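Filed under: Home & Laundry, Small Wins

Monday is shirt day at my place, and I've been putting it off for weeks (okay, since March). Inna Tkachenko swears she can fold 19 shirts during one phone call with her mom. I get through 10 and need a snack!
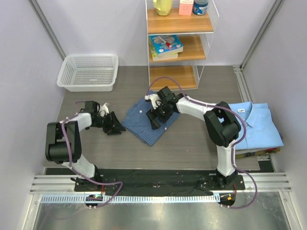 Dark blue check, folded into a rough rectangle. Good enough for me.

I used to fuss over every corner, but now I just smooth it down and move on to the next one. The pile's still pretty big, so it's coffee first and then the socks.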